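Skeltley 4-Cup Rice Cooker: six months in

I bought this little guy in July, after my old stovetop method gave me one scorched pan too many (I get distracted, okay?). I'd been eyeing the Trandari, but it was way too big for two people and I didn't love the lid. The Skeltley makes 4 cups cooked, plenty for dinner plus fried rice the next day!

White rice comes out great, fluffy all the way down. Brown rice took me a few tries – I add an extra splash of water and let it sit with the lid on for ten minutes after the click. Oatmeal works too, but go easy or it'll bubble up through the vent and you'll be wiping for days.

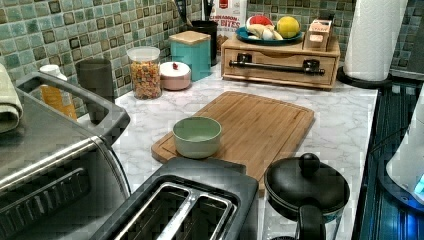
Does the keep-warm setting dry the rice out?

After a couple of hours, yes, a bit around the edges, so I fluff it once and unplug it when we sit down to eat.

My gripes: the cord is short, the measuring cup has markings you can barely read, and there's no handle, so moving it hot means oven mitts. My friend Ultan has the bigger one and says the nonstick is holding up fine after over 400 batches. Mine has one tiny scratch, totally my fault (metal spoon). I'd still buy it again, and I already got one for my sister.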